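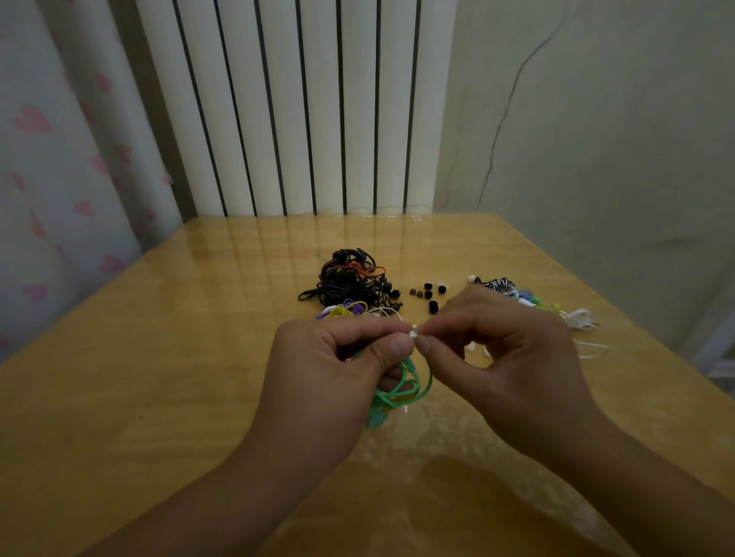 図3-1 ミントグリーンのイヤホンコードを両手で扱う。作業は広いテーブルの上で。

第3章 コード類の整理と収納

3.1 はじめる前に

本章では、Brarkness コード収納ケース(以下「本品」)を使って、家じゅうのコードを片づける手順を説明します。第2章でケースの組み立てが済んでいることを前提としています。まだの方は第2章へお戻りください。組み立てずに本章から読みはじめる方がたいへん多いことは、お問い合わせの内容からよく存じております。

用意するもの
・本品(仕切り板を取り付けた状態)
・付属の面ファスナー 22本
・付属の見出しラベルと油性ペン
・乾いたやわらかい布
・コードを全部広げられる大きさのテーブル、または床
・飲み物(任意。ただしテーブルの外に置くこと)

注意
作業の前に、電源につながっているコードは必ずプラグを持って抜いてください。コードを引っぱって抜くと、断線や発熱の原因になります。ルーターの電源を抜くときは、先に家族へひと声かけてください。

3.2 コードを集める

1. 引き出し、かばん、テレビの裏、旅行用ポーチの底からコードを集めます。
2. 集めたコードをテーブルの上に広げます。からまったまま置いてかまいません。
3. もう一度、引き出しの奥を確認します。まだあります。

メモ
この段階で「こんなに持っていたはずがない」と感じることがありますが、本品の不具合ではありません。

3.3 からまりをほどく

1. かたまりを手に取り、軽くゆすって全体をゆるめます。
2. 端をひとつ見つけます。イヤホンの場合は、プラグ側の端から始めると通しやすくなります。
3. 端のまわりの輪を指先で少しずつ広げ、端を輪から抜きます。
4. 輪がなくなるまで手順3を繰り返します。
5. かたい結び目は、両側のコードを結び目に向かって押し込み、すき間ができてから端を通します。
6. ほどけたコードは、かたまりから離れた場所へ移します。隣に置くと、目を離したすきに合流します。

注意
・両端を持って強く引かないでください。結び目は小さくなりますが、なくなりはしません。
・はさみ、千枚通し、歯は使用しないでください。
・被膜が破れて中の線が見えているコードは使用をやめ、お住まいの自治体の区分に従って処分してください。テープを巻いて「もう少しだけ」使うことはおすすめしません。

メモ
一本に5分かけてもほどけないときは、いったん後回しにしてください。機嫌が悪くなってからの作業は、たいてい新しい結び目を生みます。

3.4 仕分ける

ほどけたコードを次の区分に分けます。

A よく使うもの(週に一度以上)
B ときどき使うもの
C つなぐ機器が手元にあるが、使っていないもの
D 何のコードかわからないもの

区分Dについては、その場で調べはじめないことを強くおすすめします。端子の形を検索し、古い機器を押し入れから出し、充電して中の写真を見ているうちに夕方になります。別売の Brurkevel 保留袋に入れ、袋に日付を書いておいてください。紙袋でも用は足りますが、当社としては別売品をご案内する立場にあります。

3.5 巻いて留める

1. 乾いた布でコードの汚れを拭き取ります。
2. コードの端を片手で軽く押さえ、もう一方の手で手のひらほどの大きさの輪を作ります。
3. 輪を重ねていきます。ひと巻きごとに表向きと裏向きを交互にすると、ねじれがたまりにくくなります。
4. 残りが指二本分ほどになったら止めます。
5. 面ファスナーを輪の束に通し、コードがつぶれない程度に留めます。
6. 見出しラベルに用途を書き、面ファスナーの平らな面に貼ります。

注意
・コードを本体や充電器にきつく巻きつけないでください。根元が傷みます。
・端子の付け根を折り曲げた状態で留めないでください。

メモ
ラベルには「充電用」ではなく、何を充電するのかまで書いてください。「大事」「たぶんカメラ」「捨てるな」といった表記も貼れますが、来年の自分には通じにくいようです。

3.6 ケースに収める

1. 区分Aのコードを手前の列に入れます。
2. 区分Bを中央の列に入れます。
3. 区分Cを奥の列に入れます。奥の列に入りきらない場合は、仕切り板を足す前に、区分Cの量について考えてみてください。
4. ふたを閉め、左右の留め具がかかったことを確かめます。

ケースの幅は207mm、深さは72mmです。El Ouafi シリーズの引き出しには横向きでそのまま入ります。ほかの引き出しをお使いの場合は、内側の寸法を測ってからお試しください。外側を測って入ると判断された方からのご相談には、当社もあまりお力になれません。

注意
ふたが浮くときは、上から押さえつけずに中身を減らしてください。留め具の破損は保証の対象外です。ケースに腰かけて閉めた場合も同様です。

3.7 困ったときは

面ファスナーが足りない
交換用を Ploltville サービス窓口でお求めいただけます。輪ゴムは劣化してコードに貼りつくことがあるため、代用しないでください。

ラベルがはがれる
貼る面の油分を拭き取り、指の腹でしばらく押さえてください。

家族が元の場所に戻さない
ケースの置き場所を、コードを使う場所の近くに変えてみてください。それでも戻らない場合の手順は、本書には記載がありません。

片づけたはずのコードが見つからない
ケースの奥の列、保留袋、昨日着ていた上着のポケットの順に確認してください。

お手入れの方法は第4章をご覧ください。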